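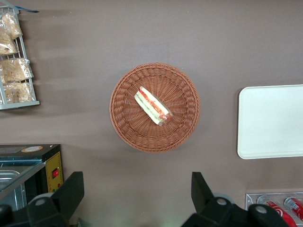 I promised in August that I will write down how we spend the money for the second arm, so I try to do it now before I forget the details. Our lab at Stasildale is small and the budget is smaller. Many people write to me about which arm to buy, and very few ask about the rest of the list. For us the rest of the list was the bigger problem.

Our task is a snack counter. The arm takes a packed sandwich from a basket and puts it on a tray, and later it should also manage bags from a rack and cans. Deepak Goel wanted to buy the longer arm from Prilel, and I understand him, because the reach looks very nice on paper. But I measured our table on a Tuesday evening and the short one covers it. The difference in price pays for a wrist camera, a spare pair of fingers and the cable set.

The spare fingers I want to say more about. In the first quote we had none. Sze-wing Fu asked the seller how long is the delivery for one pair, and the answer was 18 working days. If you break a finger in the first week, you have an expensive lamp stand for almost one month. We put 2 pairs in the order. They are wide fingers, and I was afraid they are too big for the work between the basket and the other things, so we made cardboard copies first and moved them by hand over the table. It is a silly method but it costs nothing.

Then the props. I wrote "props, small" in the plan and gave it no number, and Pei-shan Kwok sent it back to me, correctly. Rack, wicker basket, white tray, can holder, packed food: together it came to 318 dollars, and this is before you replace anything. Clear plastic packaging gets wrinkles after many grasps and then it does not behave like a new one. I now keep a separate line for packaging every month. The black appliance with the yellow panel we got secondhand from Huerta, so it is not in this sum.

What I would change: I would ask for the mounting plate drawing before paying. Ours arrived with a different hole pattern than the table, and Ho-yin Tsang had to drive to Sultbridge for an adapter. We lost 14 days with this.

Next I must decide if we buy better lights or a second camera. The light in the room makes stripes on the table in some hours, so I think lights, but Deepak does not agree yet. If you have bought diffused panels for a similar table size, please write me what you paid.

We use cookies to improve your experience on this site. By continuing to browse you accept our cookie policy. Accept / Manage settings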